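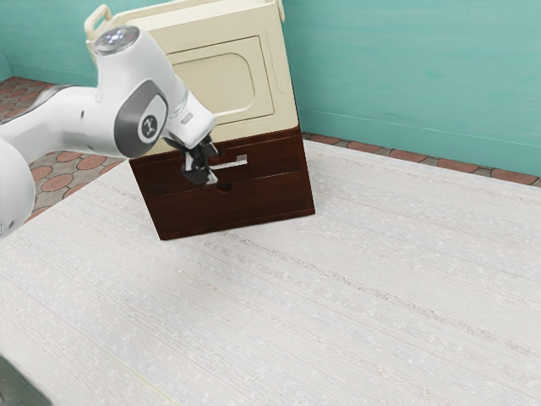

Un mueble de almacenaje en dos tonos sobre una superficie gris claro.

Larka estrena biblioteca de objetos

¡Por fin! El barrio de Larka ya tiene su biblioteca de objetos, un local donde los vecinos pueden llevarse prestados taladros, tiendas de campaña o máquinas de coser durante 21 días. El catálogo arranca con 283 piezas, casi todas donadas, y la cuota es de 5 euros al año – menos que un menú del día.

«El primer día se inscribieron 80 personas, ¡una maravilla!», cuenta Ingeborg Plattner, impulsora del proyecto. En febrero llegarán los talleres de costura.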